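Thread: White tabletop over wood floor, top keeps creeping

Rastotau Workroom Forum > Furniture and Surfaces > Tables
248 views | 10 replies | 2 shares

plankwise_88
Original post

I have a large white top on a Riller frame, standing on a light brown wooden floor. Two problems.

First, the table moves. Leaning on the left side while drawing shifts it, and over a week it ends up at an angle to the floorboards. I push it back, it goes again. The feet are the hard plastic ones that came with the frame.

Second, cables. Everything that gets plugged in at this table comes in from a different side, and they all cross the area where I want to rule lines. I have tried tape, which lifts, and a drawer, which fills up.

What are people using for feet on finished wood, and does anyone have a cable layout for a table that is used from more than one side?

Like (2) | Share

kerf_and_co

Felt is the wrong answer for feet here. Felt is made for sliding. You want rubber with some give, wide enough that the load doesn't dent the boards. Check that the rubber is rated non-staining, as some compounds will discolor a floor finish over a few months and the mark does not come out.

Measure the foot diameter before ordering. Riller sold the frame with two thread sizes.

Like (9) | Share

dovetail_n

Disagree on rubber directly on the finish. Even the non-staining kind has left gray rings on an oiled floor for me. Cork cups under the existing feet do the same job. They compress, they grip, and they cost almost nothing. Replace them when they go flat.

Like | Share

kerf_and_co

Oiled floors are a special case. On a lacquered floor I have had rubber down for nine years with no marks. The original poster should say which finish it is.

Like | Share

plankwise_88

Lacquered, as far as I know. The floor was here before me.

Like | Share

flatstock

The feet are half of it. If the frame racks when you lean on it, the grip at the floor only moves the problem up to the joints. Tighten the crossbar bolts with the table upside down, then stand it up and check the diagonals under the top. Mine were 10 mm out from the factory. After correcting that the table stopped walking even on the hard feet.

On the cables, mine is no better than yours. Top view of my table on a working afternoon in January, same size of surface, same color floor: 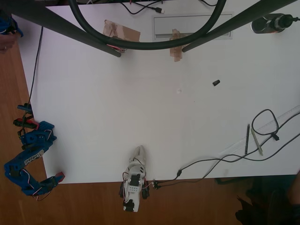 Last changed: January, 4:10 p.m. (flatstock: typo in the bolt paragraph)

The ruler and the things to write with live on the right, and that is the side where a cable ends up looped over them. One long run goes diagonally across the top to the right edge, and a thinner one goes up the left part. I would need to lift the loop to use the ruler properly.

I have a Mugo tray that I have not mounted, and before drilling I would like opinions on which edge it should go under.

Like (9) | Share

gridpaper

Right edge, then. Your long cable already leaves that way. Mount the tray there and drop the cable over the nearest point of the edge, so it stops traveling diagonally. A diagonal run takes up far more usable surface than its own width, as you can't lay a sheet of paper flat on either side of it.

The thin one on the left can stay where it is. It is close enough to the side to be left alone.

Like (2) | Share

dovetail_n

I would not put the tray on the right. That is the drawing side. Any cable coming up over that edge will sit where the forearm goes. Put the tray under the far edge and bring everything up from there. The cable is longer that way and you will have slack to deal with, but slack belongs in the tray.

Like | Share

gridpaper

That assumes a right-handed person who always sits at the bottom edge. The first post asked for a table used from more than one side. If people sit on two sides, every edge is somebody's forearm edge, and the shortest run wins.

Like | Share

kerf_and_co

For a table used from several sides, a grommet through the top is the usual solution. One 60 mm hole a hand's width in from a corner, tray underneath, done. It does mean cutting the top. With a white-faced board, tape both faces, score the circle first, and cut from the good side with a sharp hole saw. Seal the raw edge before fitting the sleeve or it will swell the first time something is spilled.

Like (2) | Share

flatstock

I am not cutting this top. It is the only flat one I have.

I will try the far edge with clamps before any screws go in. If the slack is a nuisance I will move it to the right.

For what it is worth, the loose loop is the worst part in daily use, more than the diagonal. A ruler under a coil rocks when you press on one end, and the line comes out with a step in it. I have started putting the ruler flat against the edge when I finish, with the pen and pencil beside it. This lasts until the next thing is plugged in.

Like | Share

plankwise_88

Update from my side. Crossbar bolts were loose, two of them by a full turn. Diagonals were 9 mm apart and are now equal. I put cork cups on as a trial, and the table has held its line against the boards so far. If they flatten I will try the rubber.

For cables I bought the Vukon hook-and-loop straps in the short length and tied each coil at its own plug end. Coils are smaller and they can be pushed to a corner in one go. The straps do hold dust. The tray question I am leaving until flatstock reports back on the clamps.

Like (2) | Share

Show older threads in Tables
Share this thread | 2 shares | 10 replies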